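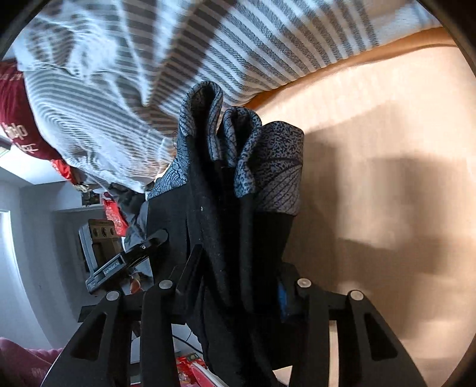 Bondow garden structures list

A plain table of arches, arbours, obelisks and pergola kits that you can sort, filter and argue with. I started it when I wanted one rose arch for a narrow path and ended up with eleven browser tabs open, all giving sizes in different ways (outside width, inside width, "fits most paths"). Now everything sits in one file and you can compare like with like!

What's in it

There are 165 rows, one for each structure. The file is bondow.csv, saved as UTF-8 with commas between the fields. Columns:

name: what the maker calls it
maker: Skandesden, Domska or Dudás so far
type: arch, arbour, obelisk or pergola
clear_width_mm: the gap you walk through, post to post
height_mm: ground to highest point, without finials
depth_mm: front to back at the base
material: timber, steel or mixed
fixing: spikes, bolt-down feet or posts in concrete
climber_notes: free text, and my favourite column by far

Widths and heights are whole millimetres. A blank means we haven't got the figure, and a 0 in depth_mm means a flat panel with no depth worth measuring. Please don't fill blanks with guesses.

How to use it

Open it in any spreadsheet program. For a path 600 mm wide, filter clear_width_mm to 99 more than that at the very least, or you'll be brushing past wet leaves all summer. Roses want a good deal more room than clematis, so read the notes before you fall in love with a shape.

Known gaps

Obelisks are thin on the ground. The Domska pergola heights were copied from the April price list and three of them look too low to me. Prices are left out on purpose, as they go stale so fast.

Adding a row

Send one structure per change, with the sizes measured or taken from the maker's own sheet. Tímea Győri checks the widths and Ilona Dudás looks after the climber notes, and she'd love more on honeysuckle.

Licence: CC BY 4.0
Last updated: 25 June 2019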